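4.3 Before You Record: Good Practice with Hand-Held Grippers

Welcome to the best part of the Drivilent guide – getting the grippers into your hands! A few good habits here will save you a lot of thrown-out takes later.

1. Stand at the start position, feet pointing toward the desk or bench you will work at.
2. Pick up one gripper in each hand. Keep your fingers clear of the finger pads.
3. Check the indicator light on both blocks. Do not start until both are lit green.
4. Hold both grippers out in front of you, with the square markers uncovered. Sleeves are the usual culprit, so roll them up.
5. Hold still for a slow count of five, then begin the task.
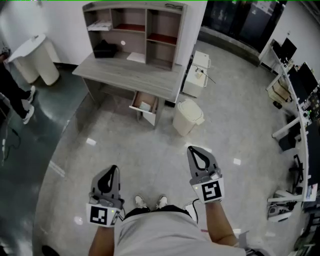 Figure 7. Both grippers held forward at the start position, green lights on.

CAUTION: Look for cables on the floor before you take a step. Keep the gripper cable close to your body.

NOTE: A second person may stay in the room. Agree on where they will stand, and leave 60 inches between you when you swing your arms.

6. Work at your normal pace. Open drawers fully and let go of the handle before reaching inside.
7. Stop and rest after 100 takes. Tired wrists make sloppy data!

If a marker gets scratched, replace it with the same pattern – never swap left and right. Log the change under code 467 and tell Vilgot Vik before the next session.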